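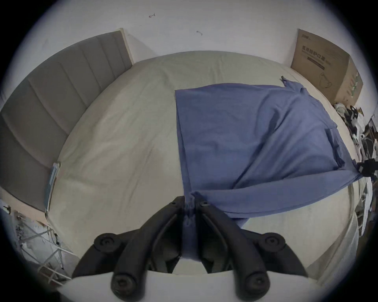 Blue garment on the bed, pale beige sheet

Travel > Palaces and Gardens > Visit Reports

A day at Katona Palace
3/16/19, by the Slow Roads editor

We had been meaning to see Katona for years, ever since a January trip when the gates were shut for repairs and we had to make do with a walk along the outer wall. This time we took the early train to Wolard and then the number 13 bus, which drops you right at the foot of the lime avenue. Sit on the left if you can, because the first sight of the yellow front through the trees is lovely!

The palace was begun in 1712 as a summer house for the Zallis family, who kept adding to it whenever they had money and stopped, sometimes in the middle of a wall, when they didn't. You can still see the spot on the east side where the fancy stonework ends and plain plaster takes over. I liked that more than I can say.

Inside, the tour takes in 10 rooms and lasts about 2 hours, although ours ran over as our guide was so fond of the music room (and so were we – the painted ceiling has parrots in it, and a very grumpy lion). The state bedroom was smaller than I'd pictured, with a short bed and a little door to the back stairs. The library is only open in the afternoon, so ask when you buy your ticket. We nearly missed it.

Lunch was at the Farkix, a café in the old stables, where they do a good bean soup and a plum cake that I went back for. It gets crowded after the morning tours let out.

We kept the gardens for last. The fountains weren't running yet and the roses were only sticks, but the long walk up to the temple on the hill was worth every puff, with the whole town of Wolard laid out below and the river behind it. Wear proper shoes, the gravel is deep in places. The bus back leaves from the lower gate, not the one where you came in, and we found that out with a few minutes to spare.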